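Undau House Retreats – Your Questions Answered

Thank you so much for thinking about spending a weekend with us! Most of what folks ask comes up again and again, so I've gathered it all on one page. If your question isn't here, please do write. I read everything that comes in, though during retreat weeks it may take me a couple of days to get back to you.

Do I have to belong to a church to come?

Not at all. We're a Christian house, and our prayers and readings come from that tradition, but we've welcomed Catholics, Lutherans, Baptists, a good many people who haven't been inside a church since their wedding, and a few who were never inside one to begin with. You're welcome to join every prayer time or to sit on the porch with a cup of coffee while the rest of us sing. We'll save you a seat either way.

What does a weekend look like?

We gather for supper the first evening, usually soup and bread, and then have a short time of prayer in the chapel. The full day starts with morning psalms, then breakfast, then a talk, and after that comes the long quiet stretch that people tend to worry about beforehand and miss when they get home. The last morning we worship together and share a big lunch before everyone heads out. The schedule is taped inside the door of each bedroom, but there's a bell, so you can leave your watch in your bag if you like.

How long is the silence, really?

It runs from the end of the morning talk until supper. If you need to talk to someone during that time, there are always 2 listeners on hand in the Espiritu Room at the end of the hall, and the door is open. You don't have to have a spiritual question. Sometimes a person just wants to say out loud that they're tired, or that they miss their mother, and that's a perfectly good reason to come down the hall.

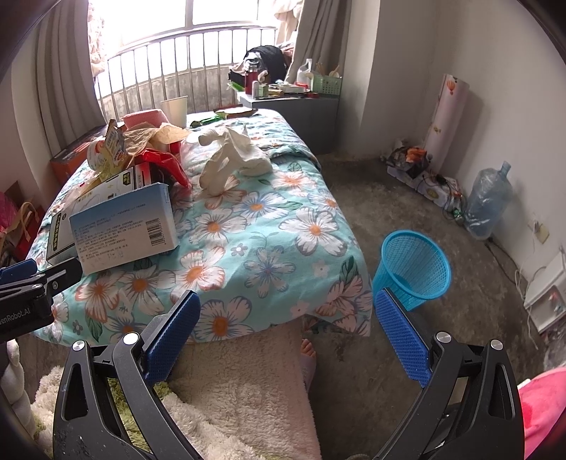

What should I bring?

Bring comfortable clothes, a sweater (the chapel keeps its chill well into spring), walking shoes, a Bible in whatever translation you love, and any medicine you need. Towels and sheets are here already. Plenty of guests ask whether to bring something to brighten up their room, and you're very welcome to, though we try to keep things cheerful for you. We're fond of tablecloths like the aqua one in the photo, with those great big white flowers and the dark green leaves, and I've always thought a bit of garden indoors helps a person pray. If you use a particular pillow, bring that too – ours are on the flat side.

What does it cost?

The weekend is $69, and that covers your bed and all your meals. We know that's still a lot for some households. There's a fund set aside for exactly this, and you only need to write "fund" on the form where it asks for payment. We won't ask you to explain. If you're able to give a little extra toward someone else's place, there's a line for that as well, and thank you.

Can I come with my spouse or a friend?

Yes, please do! We have single rooms and rooms that sleep 2, so just put both names on one form. Married couples sometimes ask whether they have to keep the silence with each other. I'd gently encourage you to try it, even for an hour or so, and then compare notes over supper.

Can you feed me if I don't eat meat or can't have gluten?

We can, as long as we know a week ahead. The kitchen is small and the shopping is done in one trip to Brestex, so a note on your form helps more than a word at the door.

How do I get there?

From Modero, take the river road and turn in at the white gate. The sign is easy to miss after dark, so if you're coming late, call and we'll put the porch light on. Parking is on the grass to the left of the house.

When is the next retreat?

Winter weekends are full, I'm sorry to say, though people do cancel and we're happy to put you on the waiting list. Places for the September retreat on the Psalms will open in the new year.

Who do I write to?

Write to Piret Vaher at the house office, or leave a message on the telephone and speak slowly, as the machine is old and swallows numbers.

Page last updated 2019-12-21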